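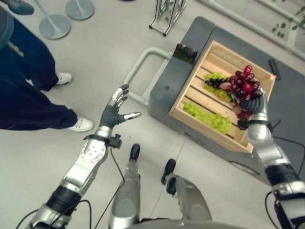 The grape has had an easy ride. Apples get festivals, strawberries get Wimbledon, and the grape gets carried into hospitals by people who then eat most of it themselves.

Katherine Yupanqui would like us to take it more seriously. She has sold fruit for 16 years, most of them at Yeo, a narrow shop with a wide awning, and she holds firm views on crates. Shallow, she says, and pale wood if you can get it. Pile grapes deep and the bottom layer is juice by teatime. Plastic punnets she will discuss only if pressed, and I pressed, and I regret it.

Then there is the matter of colour. Green next to green is a lawn. Put a few very dark ones across the top and suddenly people slow down, reach for their purses and start talking about cheese. Red goes at the back, heaped high, where it can be seen over everybody else's shopping. I tried this at home in an old slatted crate and my husband asked who was coming round.

Handling is where most of us disgrace ourselves. A bunch should be lifted by its stem, with the other hand underneath if it's a big one, and set down as if it were asleep. We grab it round the middle like a handbag on a moving bus. The dusty bloom on the skin rubs off wherever you touch it, so a well-travelled bunch wears its fingerprints in public.

Don't wash them until you want to eat them. Keep them in the fridge, away from the onions, and bring them out half an hour before supper. Snip, don't pluck. Ji-hoon Byun, who writes our wine column and ought to know better, plucks, and leaves behind a bare green skeleton with three wrinkled survivors on it.

Yupanqui sells grape scissors, naturally. I bought a pair in April and have used them mainly on parcels.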